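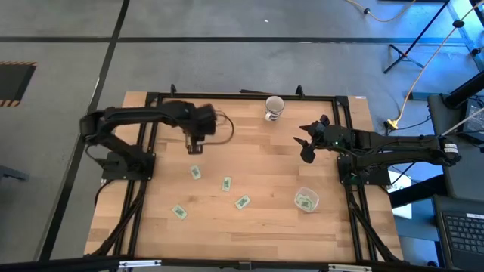 수니타 베나비데스는 배구에서 가장 헷갈리는 규칙이 로테이션이라고 했다. 선수가 어디에 서도 되는 것처럼 보이는데 심판이 갑자기 휘슬을 분다는 것이다. 이 글에서는 6인제 배구의 자리 규칙을 설명한다.

자리 번호

코트 한쪽에는 선수 여섯 명이 선다. 네트 가까이에 세 명, 뒤쪽에 세 명이다. 앞줄을 전위, 뒷줄을 후위라고 부른다. 네트를 바라볼 때 뒷줄 오른쪽이 1번 자리이다. 앞줄은 오른쪽부터 2번, 3번, 4번이고, 뒷줄 왼쪽이 5번, 뒷줄 가운데가 6번이다. 서브는 1번 자리의 선수가 넣는다.

언제 도는가

상대 팀이 서브한 랠리에서 우리 팀이 점수를 얻으면 서브권이 넘어온다. 이때 여섯 명이 시계 방향으로 한 칸씩 이동한다. 2번 자리에 있던 선수는 1번 자리로 가서 서브를 준비한다. 우리 팀이 서브해서 점수를 얻었을 때는 돌지 않고, 같은 선수가 계속 서브한다.

자리를 지켜야 하는 순간

서브하는 선수가 공을 치는 순간, 나머지 선수들은 앞뒤와 좌우 순서를 지켜야 한다. 순서가 틀리면 상대 팀이 1점과 서브권을 얻는다. 공을 친 다음에는 자유롭게 움직일 수 있다.

후위 선수의 제한

후위 선수는 블로킹에 참여할 수 없다. 공격선은 네트 아래 중앙선에서 3미터 떨어진 선이다. 후위 선수가 네트보다 높은 공을 공격하려면 이 선 뒤에서 뛰어올라야 한다. 선을 밟고 뛰면 반칙이다. 공을 친 뒤 선 앞쪽에 내려오는 것은 괜찮다.

낱말 풀이

랠리: 서브부터 점수가 날 때까지 공이 오가는 것
블로킹: 네트 앞에서 상대의 공을 막는 것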